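Rerkilell Open Day

The Rerkilell Open Day is a public demonstration of robotic handling held each August at the Rerkilell workshops. It is organised by Trustbridge, the training body that occupies the site, and is open to schools, local residents and members of the trade. The programme was established by Nidia Londoño, who remained its coordinator for the first three years.

Programme

The day is divided into two sessions. The morning session is given over to the Cheng cell, an enclosed arm used for sorting and palletising, which visitors observe from behind a guard rail. The afternoon session concerns manipulation of household objects and takes place at ordinary furniture – a departure from the fenced layout of the morning. Visitors may put questions to staff throughout, and a printed guide is issued at the door.

Attendance at the most recent open day was 323, bringing the total since the programme began to 3214. Bookings for school groups are administered separately from general admission.

Handling demonstration

The afternoon work centres on cups of differing size, colour and finish, which are picked up from a table with a two-jaw gripper. Cups lying on their sides are included in the exercise, as the grip must be suited to a curved wall.

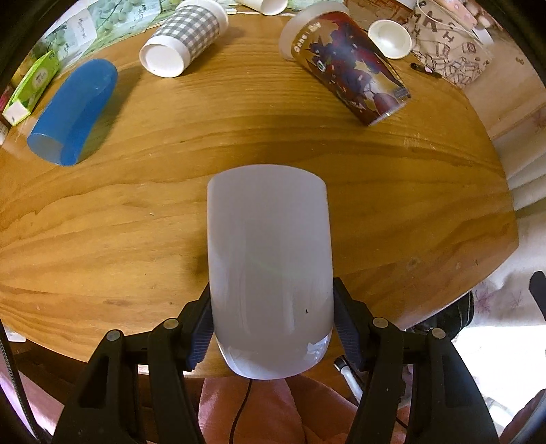
Who may operate the equipment during the open day?
Operation of the Cheng cell is restricted to Trustbridge staff, while visitors aged 16 and over may try the hand-held tools under supervision.

Related events

A smaller evening demonstration is held at the Stivis annexe, where the programme is limited to the handling exercise.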